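Dollen Table Oil, two coats and three months in

28/01/2024
Filed under: finishes, furniture care

I don't like buying finishes from a company that spends more on the label than on the instructions. The Dollen tin is lovely. The leaflet inside the box is one folded sheet, half of it a story about a barn, and the part you need (how long to leave it, how much to put on, what to do when you've put on too much) is four lines long. So I started this in a bad mood, and you should read the rest with that in mind.

The claim is that one tin does a six-seat table with oil left over, that you wipe it on and buff it off, and that the wood is ready for dinner the next day. The shop in Fleduvbridge repeated all of it to me at the counter. I asked what was in it and was told "natural oils and waxes," which could describe salad dressing.

I've used Trình hard oil for years, and it's what I'm judging this against. Trình stinks for a week and takes its time, but I know what it does.

Application

I sanded back to bare wood first, finishing with 300 grit because that's what the leaflet says. I think it's too fine. Oil needs something to get into, and at 300 a lot of wood is closer to polished than sanded. The first coat sat on top in patches and I spent most of an evening rubbing it out with old T-shirts. Next time I'd stop a good deal sooner and ignore the sheet.

The second coat went better. It spreads thin, it doesn't drag, and the smell is mild enough that I left the door closed and forgot about it. That's a real point in its favor if you live in an apartment and can't move the table outside. You still need to lay the used rags flat to dry, by the way. Oily rags in a ball can catch fire on their own, and the leaflet doesn't mention it once. For a product sold to first-timers I find that hard to forgive.

Ready the next day? No. It felt dry, but a paper napkin left overnight stuck to it and took some fuzz with it. I gave it a full week before I trusted it with plates.

Water and heat

A cold glass left through a long lunch made a faint ring that was gone by evening. Fine. Red wine wiped up right away left nothing. Red wine left while I answered the phone left a mark, and the mark is still there if you know where to look. Coffee was the same story.

Heat is where the marketing gets slippery. The box says "heat resistant" with no number anywhere. A mug of tea did no harm. A soup bowl straight from the microwave left a dull patch that I had to oil over. I'd call that normal for an oil, and I'd call the wording on the box a stretch. Use a trivet.

Color

They say it keeps pale wood pale. I'll give them most of that one. There's a little warmth, less than Trình gives, and the grain stays easy to read without that orange look you get from cheaper oils.

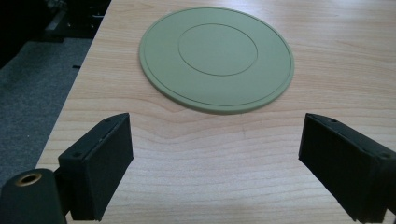

Marisol's Salletent, the other name that always comes up, goes on whiter than this, and I've been told off for leaving it out. A reader wrote in to say that the tint in it wears away first where people rest their arms, that her table looked two-tone by February, and that she'd take a bit of yellow over that any day. I haven't tried it on a full table, so I'll leave her word against the brochure's.

Price

A tin is $92. Trình costs less and there's more of it. Dollen would say theirs goes further, and on my table the two coats did leave a little in the bottom, so the coverage claim holds up if you're stingy with it. But they also want you to recoat every year, and they sell a separate "refresher" for the job. I compared it with the oil on a scrap board and couldn't see or feel any difference. Buy the oil if you buy anything.

Who should bother

If the smell of ordinary hard oil rules it out for you, this is a decent choice and I'd stop complaining about the price. If you have a garage and some patience, I don't see what the extra money gets you apart from the tin.

3 out of 5. It would be higher with a proper set of instructions and a rag warning. I've written to Dollen about the second one and will add their answer if I get it.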